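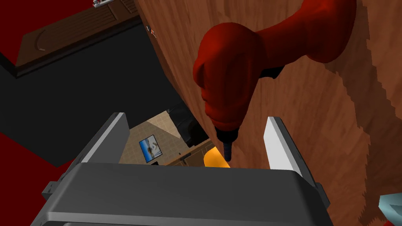
**Stage inspection checklist, Flandar, season 3**
Location: Vaughan, Stage 14
Inspection date: 23 Aug 2025
Inspected by: Kenna Mackay
Received by: Lachlan Dalgleish, production office
Form no. 2307

Status codes: OK = accepted. C = accepted with comment. X = not accepted, do not shoot until cleared.

## A. Access and exits

- [x] A1. Stage door and dock door open fully from inside. **OK**
- [x] A2. Fire lane marked on floor, full perimeter. **C**
 Tape is lifting at the northeast corner. Replace before the first rehearsal.
- [ ] A3. Exit signs lit with house power off. **X**
 Sign over the dock door went out during the test. Battery pack ordered.
- [x] A4. Muster point posted on call sheet. **OK**

## B. Cast and wardrobe

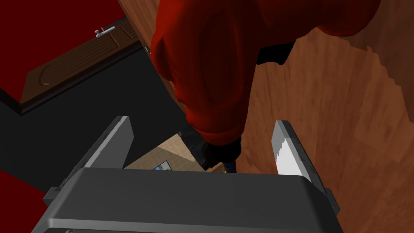 B1 covers costumes worn near practical flame, fans and any moving stage equipment. Wardrobe supplies a fabric sheet for each costume, and the sheet has to match the garment on the rack. Hooded tops, such as the deep red one shown, are to be checked for drawstrings and for side vision with the hood up. If side vision is limited, stunt blocking is done with the hood down first. **C**: the fabric sheet for the episode 3 hooded costume is missing.

- [x] B2. Stunt pads and mats inspected, no split seams. **OK**
- [x] B3. Prop weapons locked up, log signed in and out. **C**
 Log has two entries with no return time. Armorer to correct.
- [x] B4. Atmosphere fluid data sheets on stage. **OK**

## C. Rigging and power

- [x] C1. Grid load plan posted and current. **OK**
- [x] C2. Safety cables on all overhead fixtures. **C**
 One fixture on the Pulter truss had its cable looped through the yoke only. Refitted during inspection. The same fault was written up last season, and the best boy should recheck the whole truss after each relight.

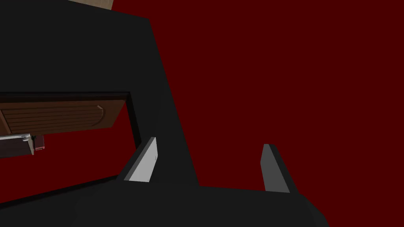

The recheck is to be initialed on the truss sheet, with the time. A verbal report to the gaffer does not close the item.

- [x] C3. Distribution boxes clear of walkways. **OK**
- [ ] C4. Cable ramps at all crossings. **X**
 Ramp missing between video village and the set. Stivska rental has one on the truck; delivery not confirmed.

## D. Interior sets

- [x] D1. Doors and windows move freely and stay where they are put. **C**
 Fit stays on swinging sashes before camera moves are rehearsed.
- [x] D2. Wall braces screwed or weighted, around 40 lb per brace. **OK**
- [x] D3. Hung set dressing fixed at two points. **OK**
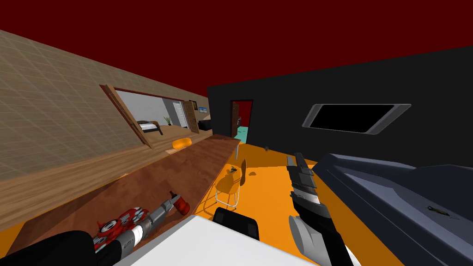 *Ref. D1: wood-framed window opening with sash swung open, bedroom beyond.*

## E. Open items

| Item | Action | Owner |
|---|---|---|
| A3 | Replace battery pack, retest | Stage manager |
| B1 | Supply fabric sheet | Wardrobe |
| C4 | Place ramp | Electric |

Items marked X to be reinspected by K. Mackay. Next full inspection in September, before the episode 3 block.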